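Chapter 12
What a Demonstration Shows

At the Horkine open day in July, visitors stood behind a rope and watched a robot arm sort parts for 90 seconds. Then they clapped. Few asked how often it had failed that morning, or who had set out the parts.

A demonstration is a performance on ground the host has picked. The sales sheet for the Tinico arm claimed 133 picks without an error, but gave no word on the lighting, the parts or the number of tries. Treat such claims as you would any ad.

Start with the work surface. Blue tape on plain gray is easy to find by eye or by camera. Your own bench may offer no such help.

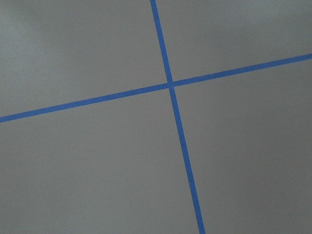
12.1 Questions to Ask Before the Arm Moves

Who chose the task? Can a visitor move a part?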